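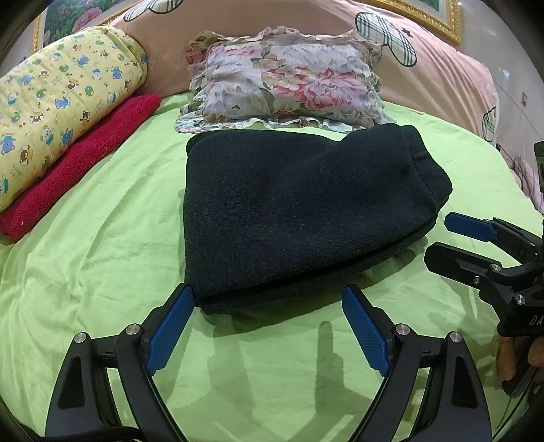 Perception and Grasp Planning Checklist, Folded Garments

Release: Haltari 5, 12th November

1. Garment mask separates dark fabric from the green sheet. Pass.
2. Layer edges are segmented on dark cloth. Comment: a pale edge line may be read as a second garment. Repeat with threshold 46.
3. Jaw opening limits are loaded before the planner starts. Pass.
4. Small shiny items near the fabric are entered as obstacles. Open.

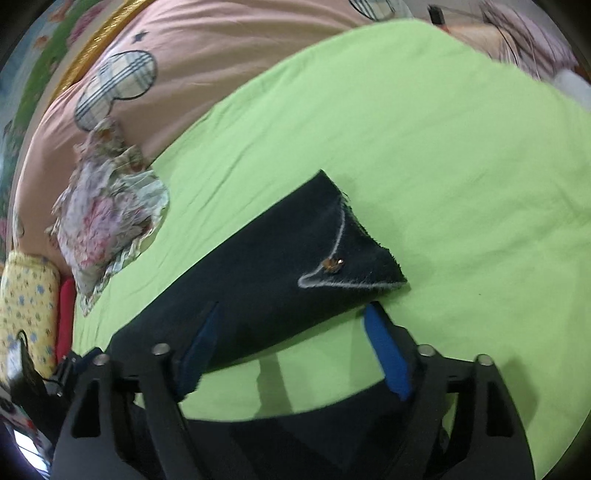
Items 2 and 4: turned layer and small amber-brown object beside it.

5. Planner replay log is complete. Comment: 108 of 148 entries carry valid timestamps. The log writer shall be corrected before release.

Related items
Milness Calibration Checklist
Furtado Log Format Notes

Copyright Dritis. Contact | Back to top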